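03/11/2018

Shirt day again. Bench wiped down, window open, radio off by popular demand (Herman's demand, and he has the plug).

Aim, copied from the June page so that I can pretend it was a plan: settle on one way of getting a crumpled shirt onto a hanger that leaves it fit to be seen, and write it down so that Suryani and I stop doing it two ways and each tutting at the other's. The sheet goes to Titatgate for their uniform room, where I gather the present method is the back of a chair.

Stock for today:

- the grey shirt, heathered, the one that creases if you look at it. 344 g on the kitchen scales
- the pale blue button-up, collar and long sleeves, as the "proper" shirt
- the yellow one
- dark grey plastic hangers from the Ploreck box

The blue went up first and stays up. I like to have something hanging at the far side of the table while I work, partly to check the light on the creases and partly as a rebuke to the rest.

Started with the grey. Dropped it in a heap on purpose, hanger laid flat on the wood in front, hook away from me.
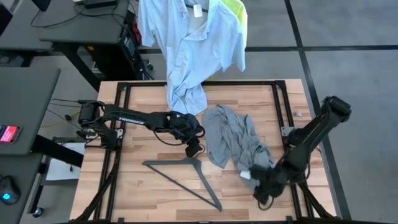 Should the hanger go in through the neck or up from the hem?

From the hem, for anything without buttons. Going in through the neck stretches the collar a little each time, and by the end of a season the shirt looks as if it has been pulled off somebody in a hurry. Button shirts are easier: undo the top few, lay the hanger inside the shoulders, do up the top one again.

I wrote that out in capitals and stuck it over the sink. Herman has already corrected my spelling of "hanger" (two Rs, fair enough).

Run 1, grey. Found the hem, lost the hem, found a sleeve and treated it as the hem for longer than I'd like recorded. The heap is the whole trouble. On a flat shirt any fool can get a hanger in. In a heap the label is the only thing that tells the truth, so: **find the label first, then work out from the shoulders.** Underlined it twice in the rough book and still went for the sleeve on run 2.

Run 2, grey. As above. Shoulders ended up skewed, left one riding halfway down the bar. Hung it, let it be, took it down again after tea. A ridge across the chest that wasn't there before. The hanger had done that, or I had.

Run 3, grey. Spread it first with flat hands from the middle outwards, then the hanger. Much better. Slower too, and Titatgate will complain about slower. They have 678 pieces on the rail list and one person on mornings.

Note on the table: the varnish is a mixed blessing. Cloth slides on it, lovely for spreading, maddening when you are trying to hold a hem still with one hand and feed plastic up it with the other. Teguh offered a rubber mat. Tried it with a tea towel on top. The towel stuck to the mat, the shirt stuck to the towel, and I ended up hanging something resembling a sandwich. Mat returned.

The light isn't helping either. There's a shine off the wood towards the right-hand side, and low creases vanish in it. I keep moving things leftwards without meaning to.

Then the two-garment trial, which was Suryani's idea. Real uniform rooms never present you with one shirt. They present you with a bag. So the yellow and the grey both out on the table, side by side, nearly touching, and the question is which one you pick up.
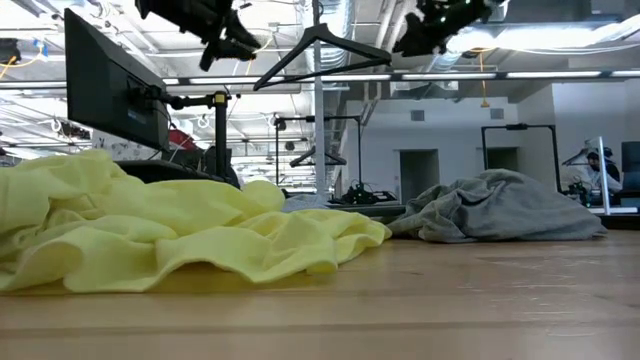 Rizal, reading over my shoulder, reckons the answer is always the bigger heap, and that anybody who starts with the small one is putting off the washing-up as well. He would also like it noted that at Latuheru they sorted by collar and never by colour, and that the rail came out tidier for it, though the person doing it went home cross. He thinks our spreading step is a waste of breath: pick the thing up by the shoulders, one good flap, done.

Noted, Rizal. I put it to the test and the flap goes in as run 4. On the yellow it did well. The folds opened and only the hem stayed ruffled. On the grey it shifted the creases from the front to the back, where I suppose Rizal doesn't look.

Run 5 was a compromise. Lift from one point, high up, near the neck, and let the weight of the cloth pull the folds downwards before putting it back on the table. No flapping. The bottom stays bunched on the wood while the top straightens itself, and you get long vertical pleats that smooth out far more willingly than the sideways sort.
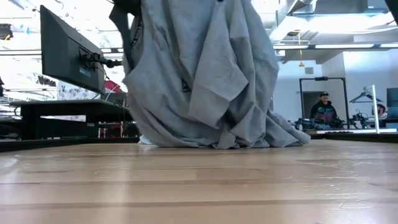

Mawar Sopacua

Carrying on after lunch. The lift works best if you stop before the hem leaves the table. Take it right up into the air and it twists, and then you're chasing it round like a tea bag on a string. Half up, pause, lower it away from you, hands flat, hanger.

Where to pinch matters more than how high. By the label: good. By the shoulder seam: good on that side, hopeless on the other. By the middle of the back: a tent. By the cuff: don't.

Tried the lift on the blue as well, having taken it down specially, and it hardly made any difference. A collar gives you something to hold, and buttons keep the front in some kind of order. I could have left it where it was. It went back up less smart than it came down.

Left to sort out:

- Hangers. The Ploreck ones are fine for width but the lower bar catches on the way in. Suryani wants the Kestico ones with the notches. At 4,000 to the pallet I'd want to borrow one before anybody signs anything.
- Overnight. The grey is going in the bag, tied at the neck, for 12 hours, and gets hung straight from that tomorrow. I expect to be humbled.
- Wording for the sheet. "Half up, pause, lower" is clear to me. Herman read it and asked whether it was for shirts or blinds.
- Labels. If the whole method hangs on finding the label, what about the ones where it's been cut out? Teguh cuts all of his out. Ask him how he gets dressed.
- Somebody has had the good clothes brush. It has a blue handle and my initials on it.

Draft of the method, third go:

1. Pull one shirt clear of the others. Leave the rest alone.
2. Find the label.
3. Lift by the label until the top half hangs, hem still on the table.
4. Lower away from you and smooth outwards.
5. Hanger in from the hem, or through the open front if there are buttons.
6. Level the shoulders. Top button.
7. Rail.

Suryani says step 1 could be dropped. Suryani didn't see me put a hanger through the yellow's hem and into the grey's sleeve. Step 1 stays.

Scales need a new battery.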